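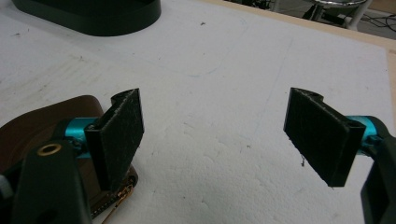

Fingers first, then everything else

The man who builds hand-held grippers in the back half of a shared workshop called Warska asked me not to use his name, partly because he's shy and partly because, as he put it, "my boss at the day job reads everything." So he'll just be the builder here. He made me tea in November, cleared a stool, and talked for most of an afternoon.

He began with the finger pads. They're 3D-printed, black, with a fine crosshatch on the face, and he has opinions on that crosshatch that could fill a book. "Smooth pads look nice and drop everything," he said. "I went through bumps, I went through stripes, I glued on a bit of bicycle tube. The little diamonds were what my sister's wooden spoons liked best, so I stayed with the diamonds." His current design is number 43, and he keeps the old ones in a cookie tin (I was allowed to look, and it took a while).

The teal metal joints behind the pads were his one splurge. Everyone at Warska teases him about the color, and he doesn't mind a bit. "I could have had black. But when you're hunched over a thing at eleven at night, you want some part of it to be cheerful!"

He calls the project Vatska, and the whole thing has cost him about 736 dollars so far, not counting the prints that went in the trash. He works over a big white foam board with a wood edge — small screws show up on it, he says, and they don't bounce.

I asked what he does when both fingers won't line up. He laughed and said that was most of last winter. "You open them wide, you look straight down between them, and you ask yourself if the two sides match. Then you loosen one screw and make it worse. Then you have supper." He has written down 446 test grabs in a school notebook, the bad ones too, with notes like "mug, no" and "sock, yes, too easy."

Next he wants softer pads for fruit. A pear, he told me, is a very honest judge of your work, and he has a bowl of them waiting at home. He was already reaching for the screwdriver when I put on my coat.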